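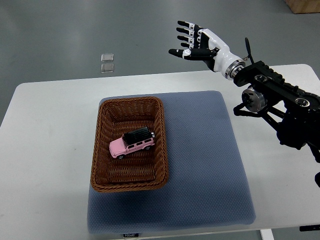

Un cojín azul grisáceo sobre una mesa blanca.

Presupuesto municipal e inversión pública: lo que aprendimos en Pomby
Notas para la charla - 19 de febrero de 2023

Diapositiva 1. Bienvenida
Dar las gracias por venir y entrar directamente en materia. Preguntar a la sala quién ha leído alguna vez el presupuesto de su ayuntamiento, aunque sea el resumen. Esperar a que levanten la mano. Si son pocos, ¡mejor, porque hoy van a salir con ganas de abrirlo!

Decir de dónde vengo: llevo años siguiendo las cuentas de municipios pequeños y me sigue pareciendo apasionante. En un presupuesto se ve qué quiere ser un pueblo, y también qué lleva una década aplazando.

Diapositiva 2. El punto de partida
Pomby cerró el ejercicio con superávit y con la piscina cubierta cerrada por goteras. Leer la frase despacio, dejar que haga efecto. La deuda era baja, el remanente crecía cada año y la red de agua perdía por todas partes. En el pleno de agosto se aprobó por fin un plan de inversiones con 44 actuaciones, casi todas de mantenimiento atrasado.

Aquí suele venir la primera pregunta: ¿por qué no se gastó antes? Contestar con calma. Había reglas fiscales, había miedo a incumplirlas y había una plantilla técnica mínima, incapaz de sacar adelante tantos pliegos a la vez. Las tres cosas pesaron. No cargar contra el equipo anterior.

Diapositiva 3. Endeudarse, ¿para qué?
Mi parte favorita. Distinguir entre pedir prestado para pagar nóminas y pedir prestado para cambiar una tubería que va a durar medio siglo. En el segundo caso tiene todo el sentido que paguen también quienes la usarán dentro de treinta años - es lo justo entre generaciones y además sale barato si se hace a tiempo.

Ejemplo del barrio de Wendt: 271 viviendas conectadas a la red nueva. Contar lo de las averías de madrugada, que siempre anima a la sala. Recordar que el préstamo se devuelve con el ahorro en agua comprada solo en parte; el resto sale de ingresos ordinarios y conviene decirlo claro.

Diapositiva 4. Las críticas
Presentarlas bien, sin caricaturas. La primera, que los tipos de interés han subido y lo que era razonable hace dos años hoy cuesta bastante más. Es cierto. La segunda, que una inversión trae gasto corriente detrás: un centro cívico hay que abrirlo, limpiarlo y calentarlo. También es cierto, y en Plondico lo saben de sobra, con un auditorio precioso que abre una tarde por semana.

Mi postura: estoy a favor de invertir con deuda moderada, pero pediría que cada proyecto lleve una ficha con su coste anual de funcionamiento. Una página basta. (Si hay tiempo, enseñar la ficha en papel y hacerla circular.)

Diapositiva 5. Preguntar a la gente
Pomby abrió una consulta vecinal y llegaron 521 propuestas. ¡Para un municipio de ese tamaño es una barbaridad! Muchas hablaban de aceras, sombra y bancos. Flavico, la empresa que montó la plataforma, publicó 100 de ellas con su valoración técnica completa, y leerlas es una delicia: se aprende más de urbanismo ahí que en muchos manuales.

Ojo con el ritmo en esta diapositiva, tiendo a alargarme. Elegir dos propuestas como mucho. La de la fuente del mercado funciona siempre.

Diapositiva 6. Cierre y debate
Volver a la pregunta del principio. Pedir que cada cual busque una sola partida de su presupuesto, la de mantenimiento de edificios, y la compare con la del año anterior. Dejar en pantalla el enlace a los documentos.

Turno de preguntas. Repetirlas al micrófono antes de responder, que desde el fondo no se oyen.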